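Two-arm build, soft bags keep slipping or getting crushed – what am I missing?

Posted by Tadeusz Głowacki in Home and Shared Workshop Builds

Hi all, long-time reader, first real post. I've been putting together a two-arm setup in a shared workshop in Flemarville, and I'm stuck on something that I figured would be the easy part. I want the arms to hold a puffed-up plastic bag between them, one gripper on each side, and pass it from one to the other without dropping it or squashing what's inside.

Hard stuff is no problem. Blocks, tubes, anything with a real edge, both arms will pick it up and hand it over all day long. With bags I get one of two things. Either the fingers close on a fold of plastic and the whole bag slides out when the other arm lets go, or I turn up the closing force and the bag wrinkles up and ends up a lot closer to one arm than where it started. After that the second arm reaches for a spot where there's no bag anymore.

I've tried slower closing, softer pads (the stick-on kind, they peeled off), and pausing half a second between the two grips. I ran 100 handovers last week with the same bag and 70 of them went through, which sounds okay until you're the one picking the other ones up off the floor. Both arms run off one controller and the fingers are the stock black ones.

Is this a finger problem, a force problem, or a timing problem? I'd rather not buy new grippers before I know. Thanks!

Konrad Kaczorowski

Fingers. I had the same trouble. Get wider ones.

Also check your cables. If one of them tugs on the wrist at full reach your numbers will be off and you'll chase it for weeks like I did.

Hanna Szulc

Hi Tadeusz! I'm going to disagree with Konrad a little bit, because I went down the wide finger road and it cost me most of a winter (and more filament than I want to think about). Wide fingers do help with the slipping, but they made the wrinkling worse on my setup, and I think the wrinkling is your real trouble here.

What's going on, as far as I can tell, is that your two arms are pulling against each other and neither one knows it. Each arm goes to the position you gave it. With a block that's fine, the block is stiff and the wrists give a tiny bit. A bag just moves. So the first arm closes, the plastic bunches up toward it, and the second arm shows up at the old spot and gets a pinch of nothing much. Then you turn up the force to make up for it and it bunches even more.

So here's what I'd try, in this order, and it costs nothing:

Turn the force way back down, lower than feels right. Mine ended up at 7 on a scale that goes to 100, and I laughed when I saw it, but it holds.

Have the first arm close and then look again before the second arm moves. If you've got any kind of camera on there, find the edge of the bag a second time after the first grip. If you don't, fill a few bags the same way, measure how far the far edge creeps in, and just put that number in as an offset. Crude, but it got me through a whole month.

Once both arms have it, bring them toward each other a hair before letting go with the first one. That puts some slack in the plastic. This was the big one for me! I was always letting go with the bag stretched tight, and it would snap over toward the other gripper and fall out.

Don't pinch the very top of a puffed bag. Go in from the sides, where you've got a bit of loose edge to grab. And keep the air the same from bag to bag, at least while you're testing – a half-flat one acts like a totally different object.

On the stick-on pads, wipe the fingers down with alcohol first and let them sit overnight before you run anything. Mine still came off eventually, so these days I use a short piece of rubber tubing slid over each finger and I like that a lot better. Cheap, grippy, and when it wears out you slide on another piece.

One more thing, and this is where Konrad has a point. Leave the wrist cables more slack than you think you need. I used to tie everything down neatly and it looked great, and then at the far end of the reach the cable would go tight and pull the gripper sideways. Now mine hang in big ugly loops and I've stopped caring. The only thing to watch is that a loop doesn't drag small parts along with it when the arm swings back.

And go over the screws on anything that clamps round a tube or a post. I had a collar working loose for weeks and blamed my code the entire time. I rewrote the handover part twice! A quarter turn with a screwdriver would have done it.

A bag handover with a grip on each side, and a clamp collar with its two screws:
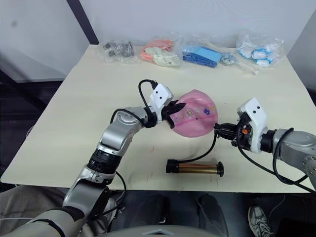
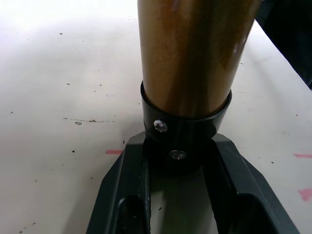
Tadeusz Głowacki

Thank you both. I dropped the force way down tonight and added the little move inward before the release, and the bag stays put a lot better already. I haven't done the second look yet, that part needs some rewriting on my end. How far in do you bring the arms before letting go, Hanna? I guessed at a quarter inch and I have a feeling it's too much for the smaller bags. Going to try the rubber tubing next.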